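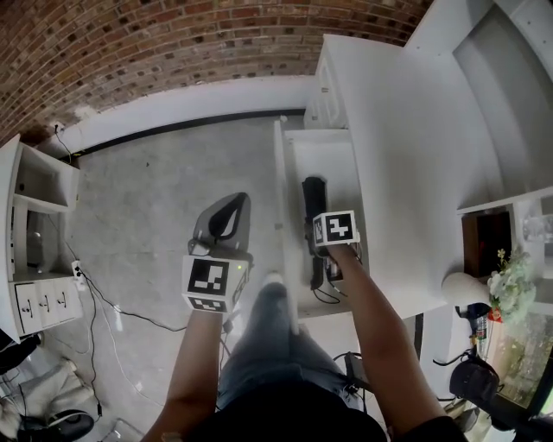 3.2 Storage furniture

Figure 4. White cabinet with one drawer pulled out; open shelving stands to the left.

Drawer use was recorded in 69 home offices in Tullis, 711 drawers in all. Depth was measured inside, from the rim to the base panel. Shallow drawers of the type in Figure 4 were coded separately from file drawers, and open cubbies were coded as shelving. Cords and cables found in a drawer were entered as one item per bundle. Drawers that could not be opened fully (n = 119) were left out of the volume estimates in Section 4.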